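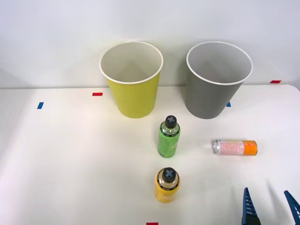
Cups, bottles and a can on the work table at the Flustthorpe returns hall, with the blue fingers of the gripper at lower right.

Returns hall hands mixed-item sorting to robot arms, keeps staff on exceptions

July 7, 2019

Print this article | E-mail this article

FLUSTTHORPE - Beverage distributor Husbridge has moved the first sorting step at its Flustthorpe returns hall to robot arms, the company said in a notice to customers. The arms handle sample packs and promotional items that come back unsold from stores and events: small bottles, cans and paper cups, mostly in mixed boxes.

The work was previously done by hand at two long benches. Sorters took items out of the box, separated them by type, and placed them in trays for recount. Under the new arrangement, items are set out on a white table and a two-finger gripper transfers them one at a time. Trays then go by conveyor to the recount station, which is still staffed.

The cells were supplied by Orlandini, which also built the pallet line at the company's other site. The control software, sold under the name Dovia, selects a grasp for each item from camera images. It does not read barcodes. Item identity is confirmed downstream, at recount.

According to the notice, a cell is rated at 1000 items per shift. During acceptance runs in March the best recorded shift was 959. The difference was put down mainly to stops for paper cups, which deform if the closing force is set for bottles. Force is now set by item class, with a lower limit for cups and a separate setting for cans lying on their side, where the fingers have to close across the barrel.

Changes to jobs

Staffing in the hall was 14 per shift before the change. It remains at that level, but the work has been divided differently. Seven of the posts are now listed as cell attendants. The others cover recount, intake and the exceptions bench.

A cell attendant opens boxes, sets items out on the table, clears faults and adjusts grasp settings when a new item type arrives. Attendants complete a training course of two weeks, one in a classroom and one at the cell with an experienced operator. Pay for the post is one grade above the former sorter rate. Employees who did not want the course were offered recount positions at their existing grade.

The exceptions bench takes anything the software declines to pick. In practice this means crushed cans, cups stuck one inside another, and bottles with loose caps. Those items are sorted by hand as before. The company said the share of items sent to the bench has been falling but gave no figure.

Staff representatives said the main benefit so far is less reaching and twisting at the benches, which had been a regular source of shoulder complaints. Their main objection concerns pace. A sorter could slow down late in a shift and make up the count the next morning, while an attendant has to keep the table supplied at the rate the arm clears it. The representatives have asked for a short rotation, with attendants changing places with recount staff every two hours. The company is testing a rotation on the day shift and has not said whether it will be extended to nights.

A second point still open is the shift log. Dovia records every stop with a time and a cause code, and the log is tied to the attendant signed in at the cell. Staff have asked that it be used for maintenance only. A written policy is being drafted.

Safety and maintenance

The arm stops when a light curtain at the front of the cell is broken and restarts only on a manual reset. Finger pads are inspected at the start of each shift and replaced when the ribs on the gripping face show wear. Attendants may change pads themselves - other work on the arm is reserved for Orlandini technicians.

Husbridge said it has no plans to automate intake, where boxes arrive in too many sizes and conditions for the present equipment.

Reader comments (3)

benchside: I did this job for six years and my shoulder would have voted for the arm. The rotation needs to cover nights too, that is where people get tired.

rkt_44: What happens with glass? The article only mentions bottles and cans.

palletjack: Agree on the log. If it has your sign-in on it, it will get used for reviews sooner or later. Get the policy in writing before the next cell goes in.

Contact the newsroom | Copyright 2019, all rights reserved | Back to top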